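Bench notebook, Jillcombe shared workshop
Two-arm cell, August 2020

Picking up from the July entry. The posts are square now and the wall panels are up on three sides. I shimmed the right rear post twice before the panel would sit flush. If anyone moves the table, check that corner first, because it shifts before the left one does.

Both arms are bolted to the front rail. Base spacing is 34 cm center to center. I had it wider at first and the grippers could not meet over the middle of the board without running into the elbow limit. The holes from the first try are still in the rail. Leave them, we may want them for the longer links.

Servo bus: the Brillau boards dropped packets on the right arm again until I shortened the lead. Logged 112 errors on the old lead in one run and 10 on the new one. Still not zero. The left arm was clean both times, so I don't think it is the supply. 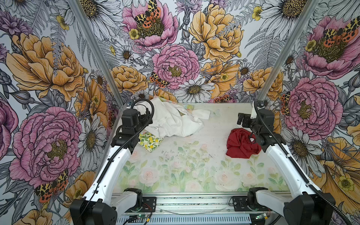 Cell with both arms on the rail, floral wall panels, cloth pieces on the board.

Cloth is the first real job for this cell. Starting with three kinds: the white one, the small lemon print and the dark red. The lemon print goes folded, the other two go down in a heap. Let them fall how they fall, don't arrange them by hand between runs.

Conduit on both arms is long enough for full reach but it needs slack at the wrist. I pulled the left one too tight on the first pass and it tugged the gripper over at the end of travel. Retied it farther back on the white link.

The rail and the board both need a wipe. There is grit on them and I don't want it getting into the fingers.

Clustidik config: joint zero for the right arm is 943 counts, old value was from before the base plate was turned. Changed it in the shared file. The copy on the Horobets drive is out of date, don't load from there.

To do
- new lead for right arm, proper crimps this time
- strain relief on the pale cable across the top of the rail
- vacuum board and rail
- rerun bus test with both arms moving
- order spare finger pads, around two weeks to arrive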